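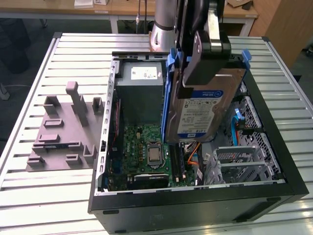 Simard: we had the same argument in September and went with a stop before every pull. The arm closes on the caddy, holds, and waits until the gripper reading is steady. Then it moves. It costs us 4 seconds a drive and I would not give them back.

Search this list Go Advanced

Re: [teardown-rules] Draft 2, drive handling section

Thanks for that. I have put the stop in as a "must" for now. Wanik asked for "should", so please say so on the list if you agree with them. The earlier message is quoted below, with my answers under each point.

> From: Civov bench group
> Section 6 says the gripper has to be checked before a
> run, but it doesn't say what to check. Our people do it
> four different ways.

Agreed. The new wording is: look at the fingers, the pivot joints and every bolt head on the gripper and the last link. If a bolt can be turned by hand, the run does not start. Write the check in the log even when nothing is wrong. Vevine repeats it every 200 cycles and I have used their number until someone offers a better one.

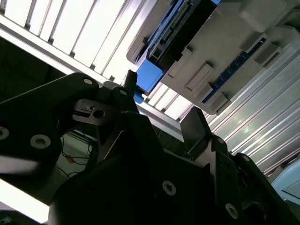

Gripper finger, pivot joint and housing bolts, wrist camera view.

> Also, where does a drive go once it is out? The draft
> just says "a safe place".

That was my wording and it was poor. It now says the drive goes to a marked spot on a fixture fixed to the same table as the case. It stays in its carrier. It must not be set down on the case or on the bare slats. The arm backs off before anyone reaches in, and cables left in the case are to be clear of the bay before a drive goes back.
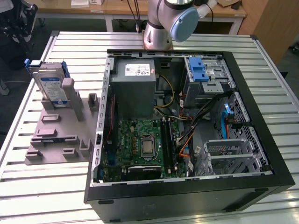
Drive in its blue carrier on the fixture plate, case to the right.

> Does any of this apply with the power supply still in?

Yes, all of it. The case has to be unplugged at the wall first, and the draft already has that in section 2. I moved it up a line so it is harder to miss.

Still open: who signs the log when two sites share an arm. Almost all the comments so far skip that part. Please send text, even rough text, and I will fold it into the next draft.

Last updated: 12/23/21
Contact the list owner | Copyright teardown-rules list | Back to top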